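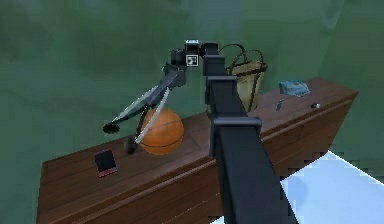

**Figure 4.** Simulated tabletop setup used for the gripper comparison. The two-finger gripper is open, with its two fingers framing the ball.

### 4.2 Comparison of grippers in simulation

Before we spent time on the real arm, we wanted to know which of the two grippers is less sensitive to errors of the controller. We therefore compared them in simulation, with the same arm model and the same set of start positions. The first is the Danthorpe gripper, which has long fingers with rounded tips. The second is the Bergmann parallel gripper, whose fingers are short and flat. Figure 4 shows a long-finger grasp on the basketball, the largest of the round objects in our set.

The rooms and the furniture are taken from the Callville scene collection. We did not clean the tables before the trials. Other household objects, such as the basket and the small blue packet in Figure 4, stay on the surface and can be touched by the arm. A contact with one of them is recorded but does not end the trial. We think this is closer to a home than an empty table, although it makes the results more difficult to read.

In each trial the arm starts above the table, moves to a pre-grasp pose, closes the fingers and lifts the object. We call the trial a success if the object is still held at the end of the lift. We ran 2,528 trials in total, divided equally between the two grippers. The controller was the same for both, except for the closing force, which we tuned for each gripper on a separate group of 92 trials. These tuning trials are not part of the total.

The difference between the grippers was largest for the ball. With the Danthorpe fingers, a pre-grasp pose that was slightly wrong to the side was often corrected during closing -- the first fingertip pushed the ball toward the second one, and the grasp then continued normally. With the Bergmann fingers the same error usually made the ball roll away. For flat objects we saw the opposite. The rounded tips slipped over the edge of a phone lying on the table, and the controller then closed on nothing. The short fingers reached the edge more reliably, but only if the wrist was nearly vertical.

We also tested two control rates for the closing motion. The slower rate did not change the results for the ball, but for flat objects it led to 62 additional failures, almost all of them with the long fingers. After looking at the contact logs, we believe that the fingertip had already passed the edge before the force limit was checked. We use the faster rate in all later sections.

One limitation should be mentioned. The friction of the fingertip pads was set to one constant value in the Warnora simulator, and we did not measure it on the real pads until September. The measured value was lower, so the success rates for smooth objects are probably too high for both grippers. Section 4.3 repeats the ball trials with the corrected value.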